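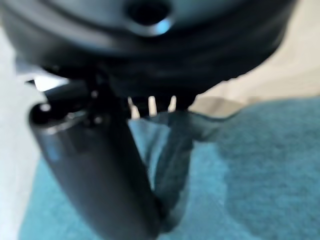

Short white pegs – do they actually hold anything?

Asked by Friederike Görtz, Home and Storage, February

We have a narrow hallway, four coats too many and a landlord who counts holes in the plaster. I've been looking at a rail from Rondik with short off-white pegs on it, the stubby sort, no hook at the end and no upward curve. The shop page says it is "suitable for all outerwear". I have my doubts. A short blunt peg looks to me like something a wet parka slides off at two in the morning.

The rail is 1,730 mm long and the bit of wall I can use is 1,790 mm, so it would go in, but only just, with the door frame on one side and the meter cupboard on the other. It comes with 7 pegs. Has anyone lived with one of these for longer than the first week? And is the paint any good? White in a hallway seems like asking for trouble.

Answer 1

Had the Rondik for a couple of years. Fine. Buy it.

Comment from Friederike Görtz: Fine with what on it, though? Scarves or winter coats?

Comment: Coats. Kids' ones mostly.

Answer 2 (marked as helpful)

I wouldn't take "all outerwear" at face value. Whoever writes these pages has never hung up a waxed jacket by its collar. What you need to know is how far the peg sticks out and whether it tilts upwards, and the shop doesn't give either. Ask them. If they can't tell you, draw your own conclusion.

We put up a straight-pegged one from Jirken in our last flat. Anything with a proper hanging loop stayed put. Anything without one ended up on the shoes, and so did every rucksack with a wide padded strap. I sewed loops of cotton tape into the coats that lacked them, a dull evening's work, and after that it was all right.

Your measurements leave 60 mm in total, so 30 mm each side if you centre it. The rail will go in but the coat on the end peg will be wider than that, and it'll get caught in the meter cupboard every time someone opens it. I'd push the rail towards the door frame, provided the door opens away from it, or leave the last peg for keys and a dog lead.

As for the paint, ours went grey where the loops rubbed. A damp cloth got most of it off. It never looked new again.

Answer 3

Don't bother with pegs, get a Sekano stand. No holes at all so the landlord can't complain.

Comment from Dirk Görtz: We had a stand. It fell over with the coats on it – twice. She is asking about the rail.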